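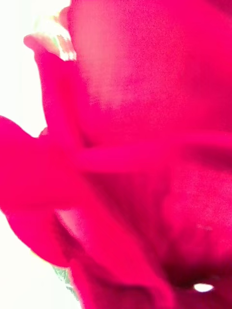 Quanto custa mesmo o braço por hora, perguntou a Quaye antes de eu ligar o projetor, e se for mais do que um par de mãos na época alta, por que é que estamos aqui?

Boa pergunta. Deixar o silêncio durar um pouco. Depois responder: depende de quantas horas ele trabalha, e esse número na folha de cálculo foi escrito por quem vende o braço.

(Apresentar-me depressa. Estufa de flor de corte, 254 metros de bancada, um orçamento que já conheceu dias melhores.)

Ponto de partida. Pedimos propostas a 3 fornecedores: Diltitz, Justus e Kerik. A Diltitz mandou um catálogo lindíssimo e nenhum preço. A Justus mandou um preço e nenhuma garantia de prazo. A Kerik mandou as duas coisas, e foi assim que descobrimos que a formação dos operadores se paga à parte.

O que ficou fora da primeira conta:
Pinças de substituição. A pétala estraga-se com um toque, portanto os dedos têm de ser macios, e dedos macios gastam-se.
Iluminação. Uma flor muito colada à lente é quase só cor. Perguntar ao fornecedor a que distância a câmara ainda serve para alguma coisa, e pedir a resposta por escrito.
Eletricista. Vem sempre duas vezes.
Seguro. A seguradora quis saber se o braço «tem acesso ao público». Respondi que tem acesso às gerberas.

(Se rirem, avançar. Se não rirem, avançar também.)

Compra ou aluguer. Com o aluguer de 2 meses pagamos mais por dia e aprendemos onde dói. Com a compra aprendemos o mesmo, só que com amortização. A minha recomendação é alugar em outubro, com a estufa a meio gás, e deixar a decisão de compra para depois das contas fechadas.

Reserva para imprevistos. Na nossa primeira versão havia zero, por otimismo. Na segunda pus 40 por cento sobre a integração e chamaram-me pessimista – mantive a linha. Cortar no suporte técnico para a fazer caber não é poupança, é adiamento.

Voltar à pergunta da Quaye. Dizer o custo por hora em duas versões, com o braço a trabalhar um turno e com o braço parado à espera de peça. Mostrar a segunda durante mais tempo.

Perguntas. Se alguém quiser o catálogo da Diltitz, tenho-o na mala e não o quero de volta.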